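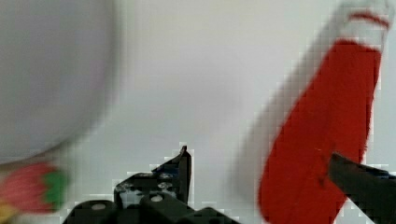 Beddale play kitchen, freestanding

The Beddale is a children's play kitchen for nurseries, childminders and family homes. It comes flat-packed in two boxes and takes one adult an evening to put together, or less with help. All screws and the hex key are in the smaller box. You will need your own crosshead screwdriver.

Worktop height is 57 cm, which suits most children from two and a half to six. The depth is 28 cm, so it can stand along a hallway wall and still leave room to get past. Width is 91 cm with the side shelf fitted. The shelf can go on either end, or be left off.

The oven door has a slow-close hinge. The hob knobs turn and click. The tap swivels but is not plumbed, and the sink lifts out for washing. No batteries are needed anywhere in the unit.

Pans, utensils and play food are sold separately. Any small set will fit the cupboard, including ones you already own.

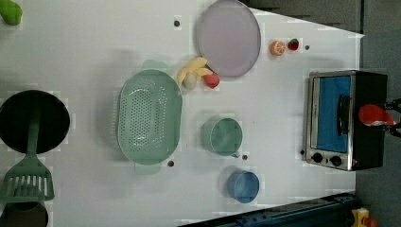
Saodah Wibisono: We have had ours at playgroup since September and the hinge is still fine. The knobs did work loose, so check them now and then. I would buy the side shelf again, as two children can stand at it without squabbling over the sink.

Spare knobs are available in packs of 6 from the Larkivham parts list. If yours are loose, tighten the screw behind the panel a quarter turn and no more. The thread is set in wood and will strip if forced.
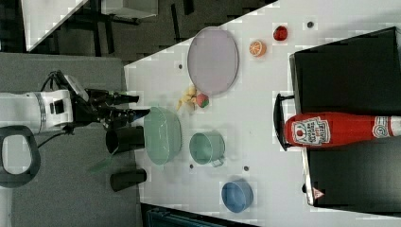 Wipe the worktop with a damp cloth and a little washing-up liquid. Do not use bleach or scouring pads on the painted doors. The unit should be fixed to the wall with the strap supplied, even if it feels steady without it.

Colours: white, grey, sage
Delivery: kerbside, weekdays and Saturday mornings
Returns: unbuilt and in the original boxes
Spare parts and questions: ask for Amirul Santoso at the Rircombe shop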